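Wrist camera only for board tasks, worth it?

mjenkins
Posted Sunday, 9:40 pm

Been reading the Ostunthorpe write-up, where they claim one policy trained on wrist video can move chess pieces with no calibration at all. 1273 episodes, 6 tasks. Has anyone here got something like that to hold up? I have my doubts. "No calibration" usually means somebody did it and left it out of the README.

joar_lie
Posted Sunday, 10:12 pm

We run something close to it. Wrist view plus a fixed stereo module, both fed to the planner. Works fine for us, and I stopped doing hand-eye calibration in February.

mjenkins
Posted Sunday, 10:20 pm

Works fine on what, though? Same table, same board, same lamp? My problem with wrist views is how much of the picture is your own gripper.
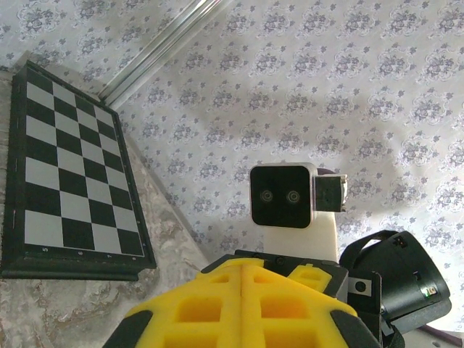

The pads never move relative to the lens, so the network gets a big patch of pixels that tell it nothing, and the board ends up squashed at an angle off to one side. Try telling a far rank from its neighbor at that slant. I'd mask the gripper out and rectify the board before anything learned touches it.

geeta.k
Posted Sunday, 10:51 pm

Disagree on masking. We tried it on the Carnent stack and grasps got worse. The pads are your reference for where the fingers are — take them away and the policy has to guess. Rectifying I'm with you on, as long as you can find the corners. With half the board out of view our corner finder just gives up.

joar_lie
Posted Sunday, 11:03 pm

@mjenkins same table, yes. Two boards.

mjenkins
Posted Sunday, 11:09 pm

Two boards is not a test set.

h_tarigan
Posted Monday, 7:25 am

Before anyone rewrites their vision code, check timestamps. Our wrist stream lagged the joint states by 2 frames and we blamed perception for weeks. Log both clocks and plot the difference while the arm is moving.

geeta.k
Posted Monday, 8:02 am

Seconded. Ours drifted too, after a driver update.

mjenkins
Posted Monday, 8:15 am

Fine, I'll plot it tonight. Still not buying the README.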